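Subject: Re: [fehr-laundry] Napkins going grey and stiff
Date: Wednesday, March 11, 2026
List: Fehr small caterers, linen and kitchen

Replying to the list as well as to the person who asked, as I had two private emails on the same thing after the January meeting.

> We took over the tearoom at Trunden last summer and
> inherited four boxes of coloured cotton napkins. They
> were fine for a couple of months. Now they come out of
> the wash stiff, they don't soak anything up, and the
> dark ones have a greyish bloom on them. We use Zenix
> powder at the full dose and a softener. Is it worth
> keeping them or should we go over to paper? We also
> can't get them to sit flat in the drawer.

Keep them. What you describe is nearly always build-up, and it washes out. We had the same trouble at our place on the Nostach road, where the water is just as hard as yours.

There are two things in the cloth. One is limescale, and the other is detergent and softener that never got rinsed away. Softener leaves a coating on the fibres, which is why a napkin can feel smooth and still push a spill across the table. The bloom on the dark ones is mostly undissolved powder. Try this on one box before you do the lot:

Wash at 60 with no detergent and no softener. If you see suds through the door, that is old product coming out. Run it again until you don't. Ours took four washes, which was tedious, but we have only had to do it once. Check the dye first on a single napkin, especially the reds.

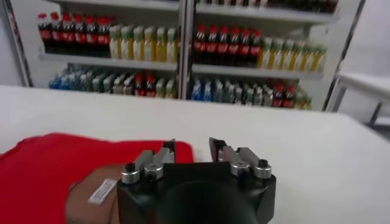
After that, go down to half the powder, or change to a liquid for the dark colours, and stop the softener altogether. If they still feel hard, a cup of plain white vinegar in the softener drawer does the job. Don't mix it with anything containing bleach. Don't overfill the drum either. We used to put in whatever was in the basket and then wonder why the middle of the load came out with powder in the creases.

On drying: take them out while they are slightly damp and pull each one square by the corners. Cotton that has been tumbled bone dry sets in whatever shape it was in, and then you are ironing for the rest of the afternoon. We iron for weddings and Sunday lunch. For weekday tables we don't, and we have had no complaints.

As for the drawer, most of the trouble is in the folding. The way we do it:

1. Shake the napkin out and lay it face down with the hem seams towards you. If it has been washed a lot it won't be a true square any more — fold to the longer side and let the short side fall where it likes.

2. Fold in half, and smooth from the fold outwards with the side of your hand. Smoothing towards the fold just pushes the slack into it.
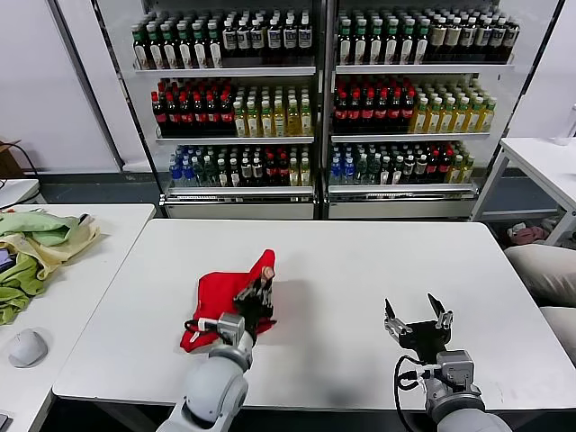 3. Fold in half again the other way, so you have a square with all the loose corners together. Turn it over so that the corners are underneath.

4. Stack in piles of 10 with the folds all facing the same way. Any higher and the pile leans, and the drawer catches the top one.

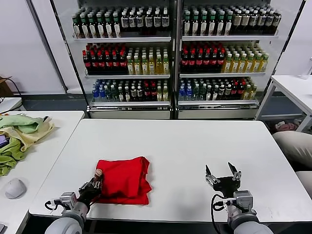

Red cloth, folded to a rough square.

Some of yours may be past saving. Hold them up to a window, and if you can see thin patches along the old fold lines, cut those up for the kitchen. We keep ours in a separate tub and they get used up to the point where they fall apart. Grease stains that have been through a hot dryer don't come out in my experience, whatever the bottle says.

On paper, we did look at it. We went through 2956 paper napkins in our first season, before we had linen, and still ran short on bank holidays. They also blow off the outside tables. I would keep a packet in the cupboard for takeaway cake and leave it at that.

If anyone has a good source for plain hemmed squares in dark green, please post it to the list. The shop in Trunden has stopped doing them and I need to replace a few boxes before Easter.

--
You are receiving this because you are subscribed to fehr-laundry.
To leave, send a blank message with "unsubscribe" in the subject line.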